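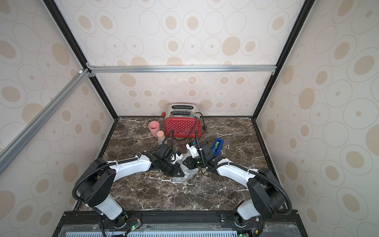 Cell two, marble day. The bag is winning.

February, 6 p.m.

Wrists hurt. I have spent the day being a pair of arms for a pair of arms, and I would like it noted somewhere that I used to be considered good with my hands.

The job was the plastic bag. Left gripper pinches one side, right gripper pinches the other, pull gently, let it open. A toddler can do it. I can do it too, provided I'm not doing it through two leader arms with a lag I can feel in my teeth. First hour: nothing worth keeping. I'd close the left gripper on what I was sure was the edge and lift, very proud, on nothing at all. Clear plastic on brown marble with all that veining. Whoever picked that countertop has never lost a contact lens.

Silviu says the clutter is good for the policy. Hence the polka-dot toaster, the pink cup, the little jar with the peach lid, and the tape dispenser just where my right gripper wants to be. I knocked the dispenser twice before lunch and said a word that is now on the audio track. The toaster has nothing to do with the task. It sits there in its spots like a guest who came early. I've grown fond of it.

Doaa took over at eleven and got 15 clean ones in a row, which I found hard to forgive. Her trick is that she doesn't hurry the approach. She comes in low, stops, lets the gripper settle, then closes. I come in like I'm swatting a fly, and the robot, bless it, will learn to swat flies if I'm the one teaching it. She watched my replays with me and was very kind about it. Kindness made it worse.

After lunch I tried it her way and it went better. I also stopped talking to the left arm, as Silviu pointed out that I only ever scold the left one. We crossed 100 keepers at a quarter to five. Ammann want the set with the failed grasps labeled separately, so my morning won't be wasted. I am their main supplier of failed grasps.

Still to do: ask Silviu if we're keeping the oval wallpaper for the next batch or going back to plain. I see ovals when I shut my eyes. Also the right leader's trigger is sticky again and I don't want to be told it's my grip.

Came home and opened a bag of rice with both hands, first try. Stood in the kitchen feeling like a concert pianist. Then I spilled it.

Tomorrow Doaa starts and I label. Bring the wrist brace.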